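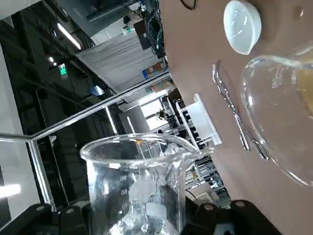 読了時間:5分

実験台まわりの点検表、7月分です。担当はまたわたし。前回「〇と×だけじゃ何もわからない」とEcaterina Ursuさんに言われたので、今回はコメント多めでいきます(多すぎたらごめんなさい!)。判定は〇=そのまま使ってよし、△=使えるけど直してほしい、×=使用中止、の3つ。

■ガラス器具

1. ビーカーの口と注ぎ口に欠けがない 〇
指でなぞるのは絶対にナシですよ。明かりにかざして、ぐるっと回しながら見てください。わたしは背の高いビーカーから始める派です。口が細いぶん、見落としやすい気がして。

2. 目盛りが読める 〇
白い印字の80とか60とか40とか、薄くなってくると本当に読めない。透明なガラスに白い字って、背景しだいで消えるんですよね……。白っぽい壁の前だと特につらいので、茶色い天板のほうを背にして読むのがおすすめ。印字がはげてきたものは量り取りには使わず、洗い物の一時置きに回してください。

3. ビーカーに物を立てっぱなしにしていない △
これ、毎回書いてます。細い棒やら小物やらをまとめてビーカーに突っ込んでおくの、便利なのはわかるんです。わたしもやります。やりますけど、棒が口より上に出ていると袖が引っかかるし、背の高いビーカーは上が重くなるとあっさり倒れます。入れるなら短いものだけ、使い終わったらその日のうちに出す。白い小物が底に沈んだまま流しに来るのも困ります。

4. 丸底フラスコが支えられている(台または受け輪) 〇
液が入ったまま手を離す瞬間が一番こわいです。受け輪は棚の下の段、Rimarの箱の中。箱がつぶれかけているので、どなたか入れ替えてくれるとうれしい!

5. 液の入った容器にラベルがある △
薄い黄色の液、というだけでは何もわかりません。黄色い液なんて山ほどあります。中身、濃度、日付、名前。この4つが書いてなければ、点検のときは全部「中身不明」として扱います。わたしが意地悪なわけではなくて、手順書がそうなっているんです。ペンはOderaの油性が落ちにくくて好き。

6. 蒸発皿にひび・焼けあとがない 〇
白い磁器の蒸発皿は、内側のつやのあるところを斜めから見ると細いひびが見つけやすいです。加熱に使ったあとは必ず冷めてから触ること。去年、Oduor Rweyemamuさんが熱い皿をうっかり濡れた布に置いて、ぱきっといきました。いい音でした(笑いごとじゃないんですが)。

■小物類

7. ピンセット・鉗子の先がそろっている 〇
つまんで、先がぴったり合えば合格。ずれていたら引き出しの「修理」の仕切りへ。長いものは台の上に斜めに置かれがちなので、使っていないときは縁から離して、先を奥に向けてください。

8. 試験管立てがぐらつかない 〇
白いプラスチックのは軽いから、空のときほど肘でふっ飛ばします。足の裏もついでに拭いてあげてください。薬品が乾いてこびりついていることがあります。

9. 天板に水滴・こぼれがない 〇
拭く布は色分けどおりに。青い布で流し台を拭いた人、布が泣いてます。

■電気・配線

10. ケーブルが液体の近くを通っていない △
細い黒いケーブルって、天板の奥でくるんと丸まっていると本当に目立たないんですよ。フラスコを動かすときに引っかけたら一発です。余った分は束ねて、台の外へ逃がしてください。結束バンドは50本入りの袋を補充しておきました。

11. 機器の裏のケーブルがまとまっている △
モニターや機器のまわりの黒いケーブルの束、どれがどこにつながっているのか、もはや誰に聞いても答えが違います。次の清掃日に札をつけましょう。2人いれば午前中で終わるはず。札はDrollelierのものが余っています。

■避難・照明

12. 非常口の表示灯がついている 〇
緑の表示灯は、点検のときは席から見るだけじゃなく、部屋の奥からも見ること。カーテンやパネルの位置を変えると、見え方も変わります。

13. 天井灯に切れ・ちらつきがない 〇
長い蛍光灯は入れたてだとちょっとちらつくことがあるので、少し待ってから判定してます。奥のほうが暗いのが気になる人は手元灯を使ってください。

14. 通路に物がない 〇
金属の支柱やレールに上着を掛けるのはやめましょう。掛けたくなる高さなのはわかります。でもだめです。

■次回までの宿題

・3番、5番、10番、11番の△を直す
・受け輪の箱の入れ替え
・Sunoriaの保護めがね、曇り止めが切れたので注文(わたしがやります)
・欠けたガラスの回収缶がいっぱいになりかけ。押し込まないで!缶ごと交換です

△が直ったら、表の右端に名前を書いてください。口頭だけだと、わたし、すぐ忘れます。

お問い合わせ:実験室安全係 | © Sunoria 実験室 | ページの先頭へ戻る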